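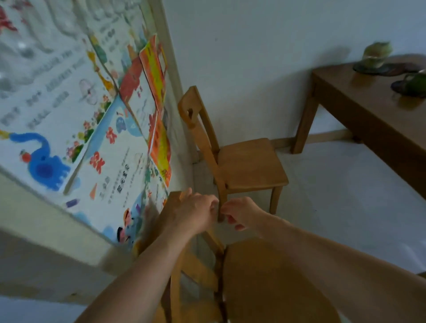

My neighbor wrote to me under the last post that an old dog should never change its food, and that I will be sorry if I listen to the vet. I thought about her comment for two days. I understand her, because my dog Graklow has eaten the same food since he was a puppy, and he was never really sick.

But on Friday the vet in Seter put him on the scale and was not happy. He is a small dog and he became heavy in the winter. She gave me a bag of Rullent for senior dogs and told me to mix it slowly with the old food – 50 grams of the new one in the first week, and the rest Paiva as before.

I did it exactly like this. The first evening he ate around every new piece and left them all in the bowl, clean, like small stones. The second evening the same.

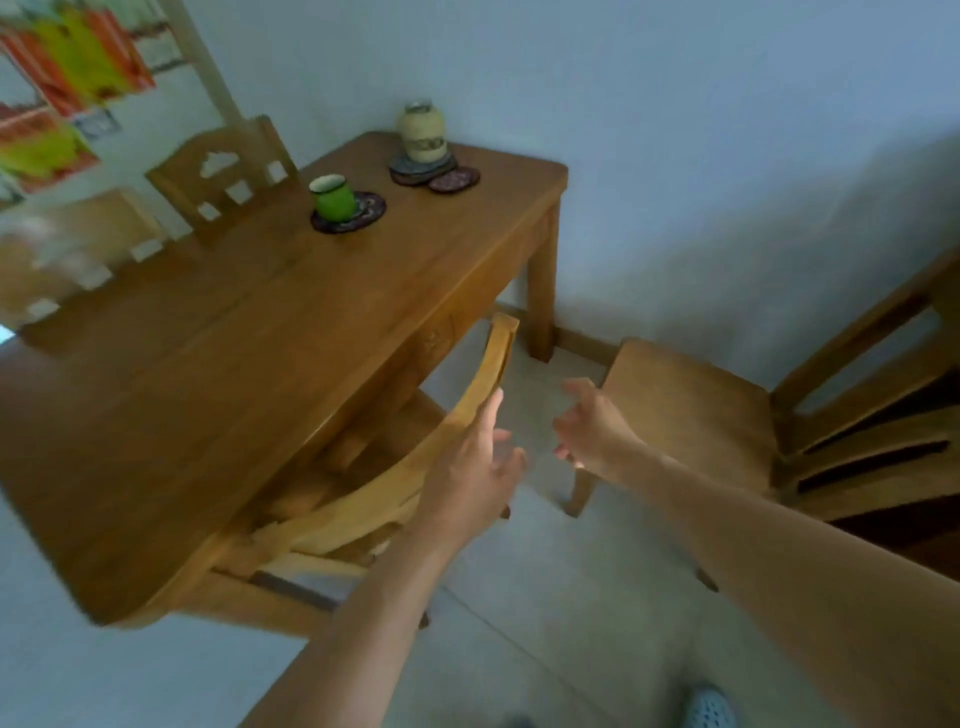

On the third evening I put a spoon of warm water over everything and waited until it was soft. He smelled it for a long time, he looked at me, and then he ate. I did not say anything, I was afraid to disturb him.

Now he gets 200 grams in a day, divided in 2 meals, one at seven in the morning and one at six. Before, I left the bowl full all day and he came when he wanted. This was the harder change, for me also. At four o'clock he already sits in the hall and sighs. My sister gave him cheese when I was not at home, and we had a small discussion about it.

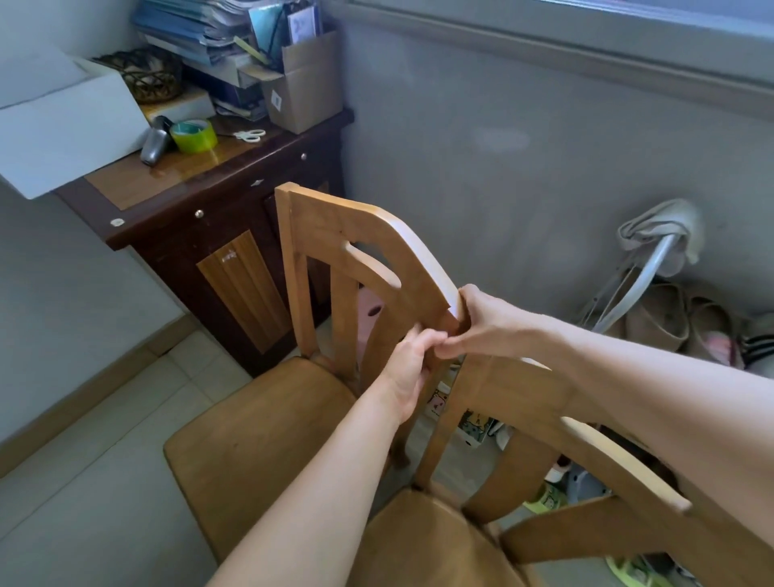
736 words in the full diary · 4 min read

I keep the diary on paper, so I copy only a part of it. In the first two weeks his stomach was a little nervous, but only in the mornings. He drinks more than before. The vet said it is normal with dry food, but I should write it down, and I do.

He also started to go up the stairs by himself again. I don't know if it is the food or the warmer weather – maybe both. We go back to Seter in October for the scale, and until then I hide the cheese behind the pickles.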